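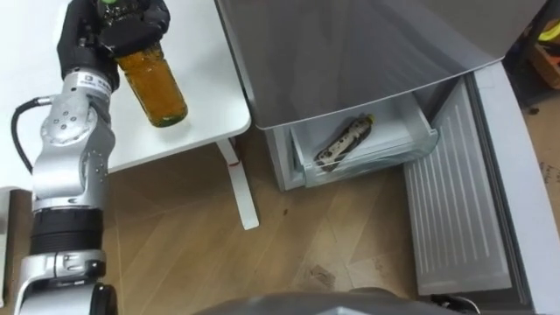 Household Storage, Unit 4: Bottles and the Refrigerator
Handout to accompany the lecture. Instructor: Siamak Salehi

Last unit dealt with dry goods, which mostly sit where you put them. Bottles roll, leak, tip and breathe on the butter. You will need the bottle chart from Unit 3, so if you used it as a coaster, print another.

4.1 Sort before you open the door

Decide where each bottle is going while the refrigerator is still shut. The usual method is to open everything, stand there in the draft and think about life. In the Azimi kitchen exercise, students who sorted on the table first finished well ahead of the ones who didn't, and argued less.

Glass and plastic get separate treatment. Tall glass waits on the table, standing, back from the edge. Small plastic bottles with screw caps can go in a drawer on their side, provided the cap has been checked. Checking means turning it until it stops. Looking at it sternly does not count.

4.2 Handling

One hand at the shoulder, just under the cap, the other lower down on the body. It feels fussy for a small bottle and you will stop doing it by May. Do it in the practical anyway, as Struan Baird is marking and he has opinions.

Read the label before the bottle goes in. "Refrigerate after opening" is an instruction to you personally. 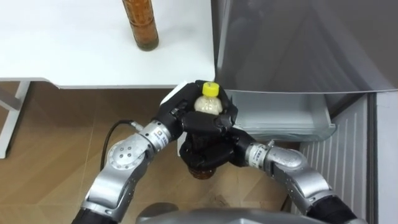
4.3 Drawers

Pull the drawer out far enough to see the back of it. A drawer opened a hand's width is a mail slot, and things posted into it are found in the spring. Lay the bottle down with the cap toward you, lower it the last inch, and slide the drawer home slowly so that nothing rolls.

Know which compartment you have opened. Freezer drawers and chiller drawers look alike, and a full glass bottle left in a freezer will expand your knowledge of physics. The Lastulow reading (pp. 12 to 80, skim the history of the ice trade) covers breakage in more detail than anyone asked for.

4.4 The table beside it

A table next to the refrigerator is a landing place. Keep the near corner clear, and leave room for the doors to swing. Anything still standing there at the end of the job needs a decision: in, away, or poured out. 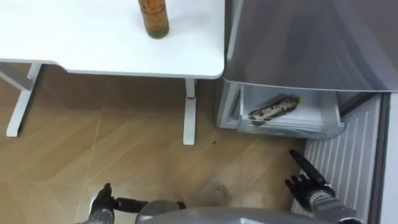
Can oil go in the refrigerator?
Most cooking oils will come to no harm there, but many turn cloudy and thick and then refuse to pour. A dark cupboard away from the stove is usually the better spot.

For next time: clear one refrigerator shelf at home and write up what you found. The limit is 2,000 words. Last year's record was 4,000, chiefly on mustard.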